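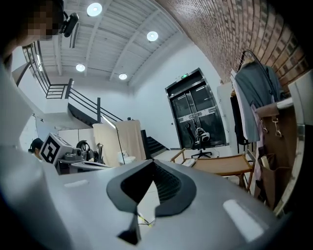

Figura 1. Pormenor, com uma pessoa ao canto superior esquerdo.

Copos com caução em Nurnar: o que se sabe e o que se anuncia
Relatório do projeto de grupo, unidade curricular de Consumo e Ambiente

1. Introdução

O bar do polo de Nurnar, explorado pelo Güneş, deixou em outubro de oferecer copos de cartão por defeito e passou a propor um copo reutilizável com caução. O sistema é gerido pela Caveo, que trata das cauções e dos pontos de devolução, e os copos são fornecidos pela Drurnard. Nos cartazes colados junto à caixa lê-se que o polo evita 3000 copos descartáveis por mês.

Foi esse número que nos levou a escolher o tema. Aparece nos cartazes, na página da Caveo e no boletim do polo, sempre igual, sem nota de rodapé e sem dizer quem contou. Quando começámos o trabalho, parte do grupo achava a medida boa e queria apenas descrevê-la. A outra parte achava que um número tão redondo merecia alguma desconfiança. O relatório ficou mais perto da segunda posição, embora nem todos subscrevam o tom de algumas passagens.

Perguntámos três coisas: de onde vem o valor anunciado, quantas vezes um copo tem de ser usado para compensar o descartável, e o que acontece aos copos que não voltam. À primeira conseguimos responder. À segunda respondemos com reservas. Da terceira ficou quase tudo por saber.

2. Como funciona o sistema

O cliente paga uma caução com o café, recebe o copo e pode devolvê-lo em qualquer dos 3 pontos de recolha: ao balcão, à entrada da biblioteca e no corredor das salas de estudo. Ao devolver ao balcão recebe o dinheiro. Nos outros dois pontos o valor fica registado como crédito numa conta Caveo, que só pode ser gasto no próprio Güneş.

Esta diferença não está explicada nos cartazes. Um estudante que compra um café ao fim da manhã, o leva para a biblioteca e ali deixa o copo está, na prática, a deixar dinheiro adiantado ao bar. Pode ser pouco de cada vez. Não encontrámos nenhuma informação pública sobre o total de crédito por gastar nem sobre o prazo em que caduca, e a página de perguntas frequentes da Caveo remete para umas condições gerais que, à data em que escrevemos, davam uma ligação quebrada.

Os copos recolhidos são lavados na copa do bar. Tínhamos lido no boletim que a lavagem era feita «em circuito próprio», mas ao balcão disseram-nos que vão na máquina com as chávenas e os pratos. Para o consumo de água até é provável que seja melhor assim. O que nos interessou foi a expressão do boletim, que sugere uma coisa e descreve outra.

3. De onde vem o número

Pedimos à Caveo os registos mensais. Recebemos uma folha com totais, sem discriminação por dia nem por ponto de venda. No total de novembro estavam registadas 3000 entregas de copo, exatamente o valor dos cartazes, o que à primeira vista parecia resolver o assunto.

O problema está na palavra «evitados». Uma entrega de copo reutilizável só evita um copo descartável se a pessoa, sem o sistema, tivesse levado um descartável. Ora o registo conta todas as bebidas servidas no copo com caução, incluindo as que são bebidas ao balcão ou nas mesas do bar. Antes de outubro essas bebidas eram servidas em chávena de louça. Vários empregados confirmaram-nos isto sem hesitar, e qualquer pessoa que frequentasse o bar no ano letivo passado se lembra das chávenas.

Quer dizer que uma parte das entregas substituiu louça, que já era reutilizável. Não sabemos qual é essa parte. A Caveo também não sabe, porque o registo não distingue consumo no local de consumo para fora. Pode ser pequena. Pode também ser metade, e nesse caso o cartaz devia anunciar metade. Enquanto ninguém a medir, o número dos cartazes é uma contagem de vendas com outro nome.

Há ainda uma questão de repetição. O copo que passa do balcão para a mesa e volta ao balcão para uma segunda bebida gera uma nova entrega, mesmo sem ser trocado. Testámos isto nós próprios, com dois cafés seguidos no mesmo copo, e o talão registou duas entregas. Neste caso aceitamos que a contagem faz algum sentido, visto que dois cafés para fora gastariam dois copos de cartão, mas registamos que a regra não está escrita em lado nenhum.

4. Quantas utilizações compensam

A ficha técnica da Drurnard afirma que cada copo resiste a 1000 lavagens. A ficha não identifica o ensaio, a temperatura da água, o detergente nem o critério usado para considerar que um copo «resistiu». Um copo riscado e baço que já ninguém quer levar à boca resistiu? Para a Drurnard, ao que parece, sim.

De qualquer modo, a durabilidade máxima interessa menos do que o número médio de utilizações antes de o copo se perder. Se um copo aguenta muitas lavagens mas fica ao fim de poucas semanas na cozinha de uma residência, é a segunda informação que manda. A bibliografia que consultámos apresenta limiares de compensação muito diferentes entre si, conforme o material do copo, o tipo de máquina de lavar e a distância de transporte. Preferimos não escolher um deles. Seria fácil pegar no que favorece a conclusão desejada, e já vimos isso feito em trabalhos de anos anteriores que consultámos na biblioteca do polo.

Tentámos fazer a conta ao contrário: que informação teria de ser pública para um estudante poder verificar a vantagem? Chegámos a uma lista curta. O número de copos comprados desde o início, o número de copos ainda em circulação, a proporção de consumo para fora e a frequência com que a máquina trabalha cheia. Nada disto exige equipamento especial. O primeiro dado está numa fatura.

5. Os copos que não voltam

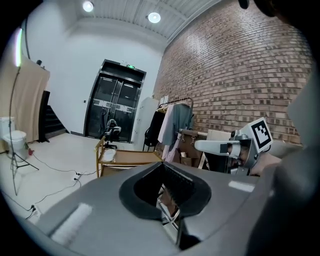 Segundo a Drurnard, a nossa pergunta sobre as perdas está mal posta, porque um copo que fica em casa de alguém continua a ser usado e só deixaria de contar se fosse para o lixo. A empresa acrescentou, na mesma mensagem, que não acompanha os copos depois da venda e que qualquer estimativa de perdas deve ser pedida à Caveo.

O argumento não é absurdo. Todos no grupo temos em casa pelo menos um recipiente que veio de um festival ou de um bar e que serve para lápis ou para enxaguar a boca. Mas um copo que guarda lápis não está a substituir copos de café. E se o bar precisa de comprar outro para o seu lugar, o impacto da produção repete-se, por muito útil que o primeiro seja na secretária.

Pedimos então à Caveo a taxa de devolução. A resposta foi que é «elevada e em linha com o esperado». Insistimos, perguntando qual era o valor esperado, e não tivemos mais resposta até à entrega do relatório. O Güneş foi mais aberto. Disse-nos que já tinha feito uma segunda encomenda, que os copos desaparecem sobretudo antes das férias e que a caução não devolvida ajuda a pagar os novos. Esta última frase pareceu-nos a mais reveladora de toda a recolha. Se a caução perdida cobre o custo do copo, o sistema aguenta-se financeiramente mesmo que quase nada volte, e a pressão para melhorar as devoluções diminui.

Não estamos a dizer que alguém deseja que os copos se percam. Dizemos que as contas, tal como estão montadas, não castigam ninguém além de quem pagou a caução.

6. O que os utilizadores nos disseram

Conversámos com colegas à saída do bar, sem amostra definida e sem questionário fechado, pelo que o que se segue vale o que vale. A queixa mais comum foi a tampa. O copo da Drurnard não traz tampa e a que se vende à parte não tem caução, portanto fica com o cliente ou vai para o lixo. Alguns colegas pedem o copo de cartão precisamente para poderem subir as escadas com a bebida tapada.

Ouvimos também elogios. Há quem goste do peso do copo e quem ache que o café arrefece mais devagar, coisa que não medimos. Uma colega disse-nos que passou a trazer a própria caneca por estar farta de andar à procura do ponto de recolha — talvez o melhor resultado ambiental que encontrámos, e não aparece em nenhum registo, dado que o bar não conta as canecas trazidas de casa.

7. Limitações

O trabalho tem falhas que convém assumir. Baseámo-nos num único mês de dados fornecidos pela própria entidade interessada. Não pesámos lixo, apesar de isso constar da proposta inicial; a autorização para aceder ao contentor chegou demasiado tarde. As conversas foram feitas em época de frequências, quando o bar tem mais gente e provavelmente mais consumo para fora do que no resto do semestre. E partimos de uma desconfiança, que pode ter influenciado a maneira como ouvimos certas respostas.

8. Conclusões e propostas

Pelos dados a que tivemos acesso, não é possível afirmar que o sistema evita a quantidade de copos anunciada. Também não é possível afirmar que não funciona. É plausível que haja uma redução real no consumo para fora, de dimensão desconhecida.

Propomos que o Güneş volte a servir em chávena quem bebe no local, medida que pode ser tomada já e que não depende de mais ninguém. Propomos que o talão distinga consumo no local e para fora, que o reembolso em dinheiro seja igual em todos os pontos e que a taxa de devolução seja afixada ao lado do cartaz, mesmo que saia baixa. Quanto ao cartaz atual, sugerimos que seja retirado até haver contas que o sustentem. Enviámos esta sugestão em dezembro, e à data da entrega o cartaz continuava junto à caixa.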